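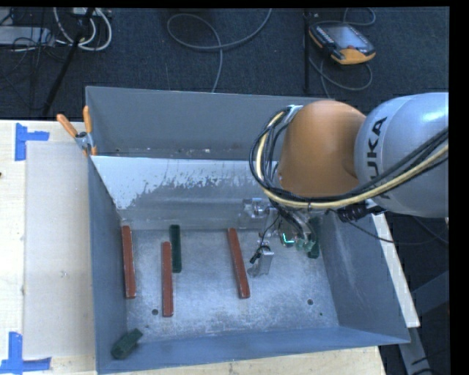

Grey metal bin on the table

treasa_l
Right, compost people. Thinking of a big open metal bin for the kitchen scraps, I've 30 quid put by. Daft idea? The plastic one from Ollance split in March and I'm fed up!

Noonan19
Metal gets roasting in the sun and your worms will hate you. Stick with wood.

ItaK
Disagree with Noonan, I've had mine against the north wall for years, grand so far (bit of rust at the bottom). Drill holes in it though.

Noonan19
North wall, fair enough. Mine was out in full sun and it stank.

treasa_l
No worms here, just peelings and far too many teabags. What size drill bit, Ita?

ItaK
Whatever's in the drawer, I think I used an 8mm.

Contact us | © Plamton Allotment Forum | Back to top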